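Ticket 222 – Weda Interpretation Desk
Subject: French channel dropping out during plenary sessions, regional maritime talks
Status: Closed
Priority: High
Site: Flustness conference center, main hall

Reported problem

Delegates on the French channel lost audio four times during the morning plenary. Each dropout lasted between five and 20 seconds. The English, Arabic and Portuguese channels were not affected. Two delegations asked for the item on fishing zones to be read again, and the chair suspended the session at 11:40.

The host ministry has asked that this be fixed before the drafting group meets, as the draft communique is negotiated line by line and the French text is one of the two authentic versions.

Setup

Ilemik conference system, 192 delegate units, 32 channels available, four in use. Interpreter booths are at the rear of the hall. The central rack is in the room behind booth 2. Firmware was last updated in March.

Log

12:05 – Session suspended for lunch. Listened to French on six units in the front rows. No fault heard. Interpreters report their own monitoring was clean all morning.

12:20 – Checked the recording. The French track is complete, with no gaps. So the audio is reaching the rack and being lost after it.

12:35 – Asked the delegations which seats were affected. All reports come from the left side of the hall, seats 170 and up. Those seats are on their own cable run, added when the observer states were moved in from the overflow room.

12:50 – Swapped the patch cable at the start of that run. Played a test tone on all four channels for ten minutes. French dropped once, for eight seconds. Others fine.

13:10 – Moved French from channel 2 to channel 7 for a test. No drops. Moved English to channel 2. English now drops on the left side. The fault follows the channel number and has nothing to do with the booth.

13:25 – Called Farquharson (hall contractor). They confirm a separate feed was set up on channel 2 for the press room during the last ministerial and may not have been removed. They do not have a drawing of it.

13:40 – Found a second distribution box under the raised floor at the left aisle, still powered and still set to send on channel 2. It is not on our plan.

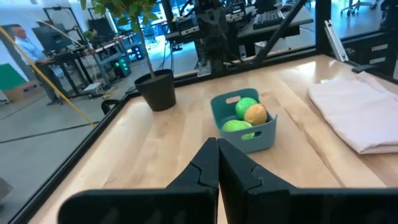 13:50 – Switched the box off and took it out of the run. Joined the two cable ends directly. Restarted the left side only, to avoid clearing the speaker list the secretariat had already loaded.

14:00 – Test tone on all channels. No drops. French put back on channel 2 so the printed cards on the desks stay correct.

14:30 – Plenary resumed. Stayed in booth 2 with a left-side unit on French.

16:15 – Session closed. No dropouts reported.

Cause

Leftover distribution box from an earlier event, sending on the same channel number as the French interpretation.

Follow-up

Hall plan to be corrected by Farquharson. Box is labeled and stored in the rack room.

Secretariat has the full French recording of the morning and will send it to the two delegations – they want it before they confirm their positions on paragraph 9.

Spare delegate units still to be returned to Weda after the closing ceremony.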